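Throw pillows that stay put on a big tufted sectional?

Started by uvel_street
Forum: Living Rooms and Upholstery

uvel_street wrote:
We have a beige sectional in the lounge area of a shared office, tufted back, long seat cushions, gray carpet. The pillows never stay on it. Every time I walk through, at least one is on its way to the floor. I put them back, come by again at 3 p.m., same thing. 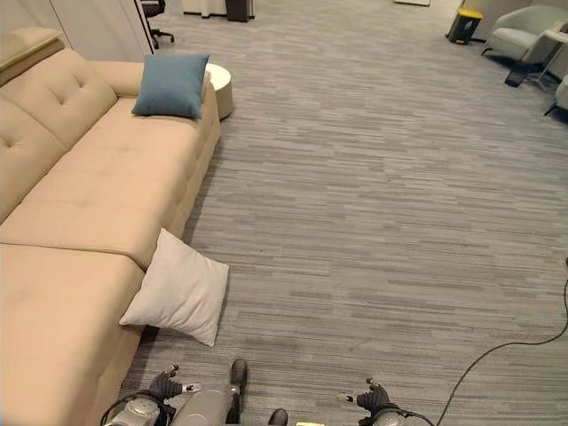 The teal ones do better than the white ones. Same size insert in both, 20 inch polyester. I've tried pushing them into the corner and that works until people sit down. I'm not going to pin anything to the upholstery. Is there a fabric or a fill that grips better, or is it just the sofa?

marlbrook2 wrote:
It's the sofa. Deep seats with a slick cover and a back that tilts a little will throw off anything light. Switch the inserts to feather and down, one size up from the cover. They weigh more and they slump into the tufting.

pin_and_tuck wrote:
Disagree on feather for an office. It goes flat by noon and then somebody has to fluff it. What are the white covers made of? If they're a smooth cotton or sateen, that's your answer right there. Smooth on smooth slides.

uvel_street wrote:
White ones are a plain cotton from a Brorkinus two pack. The teal is a chunkier weave, little raised loops all over it. No idea what the fiber is, the tag was gone when I got them.

pin_and_tuck wrote:
Then buy more of the teal and retire the white. A nubby weave has something to catch on. I redid a waiting room in a similar basket weave and stopped picking pillows up off the floor.

stelumley_resident wrote:
Nubby weaves also collect every bit of lint in the building. I had two covers like that from Lazarević and gave up on them after one winter. Flat cotton goes in the wash and comes out clean.

uvel_street wrote:
Lint is a fair point. It does show on the teal when you get close. I go over them with a roller every couple of weeks and it gets most of it, except on the tops of the loops. 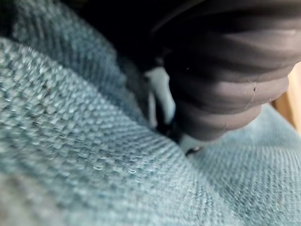 I'd still take that over picking up the white ones. Has anyone washed a loopy cover like this in a machine? I don't want it coming out a size smaller.

marlbrook2 wrote:
Cold, inside out, zipper closed, in a mesh bag. Hang it to dry. I've done it on something similar with no shrinking, but if there's any wool in yours I wouldn't risk it.

stelumley_resident wrote:
Without a tag you're guessing. Wet a corner of the seam allowance on the inside and let it dry first. And a rubber glove gets lint out better than a roller does. Put it on, dampen it, wipe in one direction.

pin_and_tuck wrote:
Glove works. So does a vacuum with the small upholstery brush on low.

One other thing, how many people use that sofa in a day? If they're leaning back on the tufting they'll toss the pillows to the side no matter what fabric you buy. You might be happier with one pillow at each end and none in the middle.

uvel_street wrote:
Depends on the day, it's mostly people on calls. I'll try it with just the ends for a while and put the white ones in the closet.

marlbrook2 wrote:
Put a white cover over a feather insert before you throw them in the closet. Costs you one insert to find out.

pin_and_tuck wrote:
It'll be on the carpet by lunch.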